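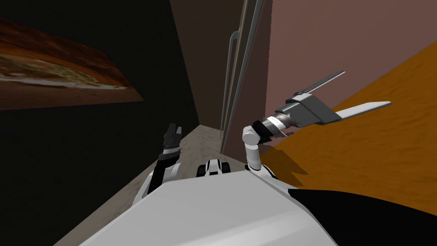 Public Finance for Local Government
Handout 7: Relief money and where it comes from

Read this before the seminar. It deals with the Bastesden case, which most textbooks treat as a success. I would ask you to hold off on that.

The outline is simple. After the December floods, the Bastesden council promised every affected household a grant of $100 a month. Two months later it raised the port handling fee by 29 percent. The council says the two decisions were unrelated. They may have been. They were also voted on in the same sitting, and the grant had no funding line of its own until the fee went through.

Who pays a port handling fee? On paper, the importer. In a town that brings in nearly all its groceries by sea, the importer passes it on. The council's own briefing says shops would "absorb" the increase. It offers no evidence, and the margins it lists for small grocers are too thin to absorb much of anything.

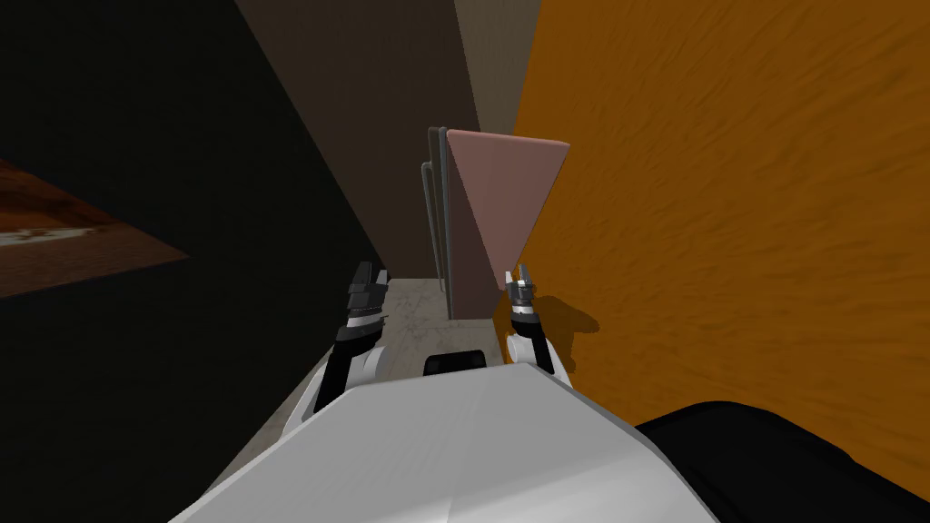
Fig. 1. Two arms reaching forward, each ending in a gripper (computer rendering).

Two studies are usually cited.

Stida surveyed shop prices in the harbor district and found little change. Look at the dates. The survey closed before most of the old stock had sold.

Upadhyay looks at household spending and finds that families in the flood area lost 60 percent of the value of the grant to higher prices. This is the figure everyone quotes. The sample is small, and fuel prices rose over the same period. The paper mentions fuel once, in a footnote.

Neither study covers Fenholm, across the bay, where the same fee applied and no grants were paid. I don't know why. It is the obvious comparison.

For the seminar, bring a page on the following:
What would the council have had to publish for you to believe the two votes were separate?
Is a flat fee on imports ever a fair way to pay for relief?
Which households pay the fee and get no grant?

Don't use the council's press summary as a source. Use the minutes.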